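Keep the Old Thing Running

When I moved to Clendness I brought a sewing machine, a radio and a toaster that were all older than my marriage, and I have them still. I say this with some pride, and also because people keep telling me (kindly, most of them) that I could have new ones by the weekend.

I could, of course. But the repair counter in Tilton fixed that radio in March for 16 dollars, and the new one I looked at was 100, and had no knob to turn! I like a knob. I like knowing a thing well enough to tell when it sounds wrong, the way you know a neighbor's footsteps on the stairs.

My complaint is with the makers, who glue shut what used to be held with screws, and then charge you for the privilege of throwing it out. A case that opens is a courtesy to whoever owns it next.

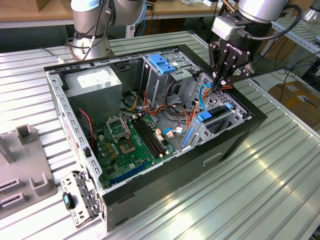 I would like to see our council do what Lurkcombe did and give the repair counter a proper room, with decent light and a rent a small business can pay. We found 2000 dollars for the new planters on Main Street, and they are very pretty planters, I walk past them every morning. Surely we can find as much again for a place where a person can carry in a toaster and carry it home working.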